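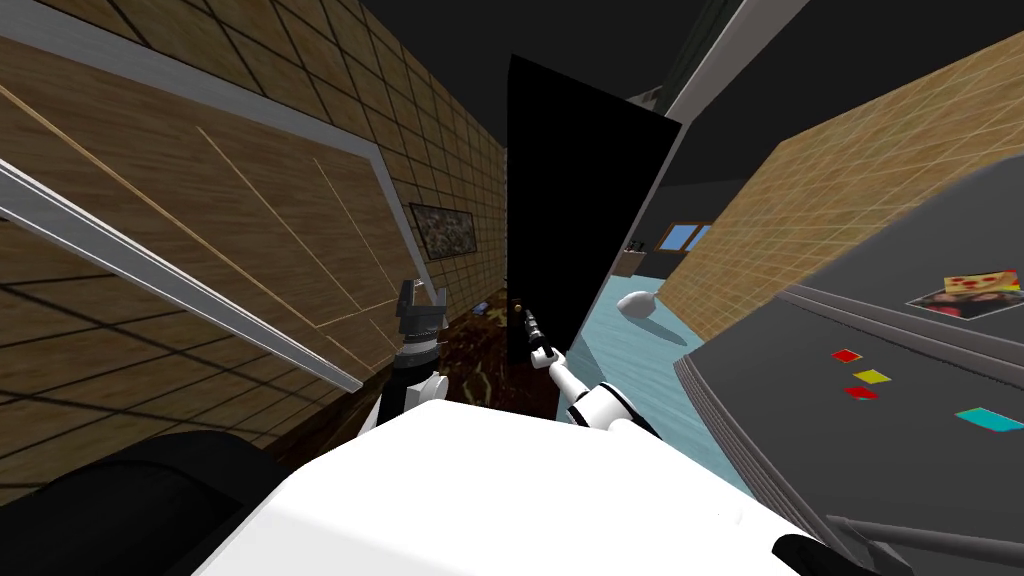

## Door task in simulation, February, 15:00

Continued with the door policy in the Kaletti apartment scene. The door is the black one at the end of the corridor, past the refrigerator. It has a small round knob, and the right arm does the approach. The left arm has no job in this task, we keep it in the action vector anyway.

Change from last entry: I now randomize the start angle of the door. Before, it was always closed at reset, and the policy learned the timing more than the geometry.

Result with 1,000 episodes, same checkpoint for both:

- fixed start angle: 3 failures
- random start angle: 187 failures

Most of the failures I replayed are the same kind. The gripper comes to the knob from too high and the fingers close on the upper half, then slip. I suspect the contact friction which we copied from the Onero config. It was tuned for lever handles.

To do:

- lower the pregrasp height, test again on random angle
- ask Vaughan side for their knob friction values
- check if black door on dark background hurts the depth-free model
- do not touch the Plustach branch until this is merged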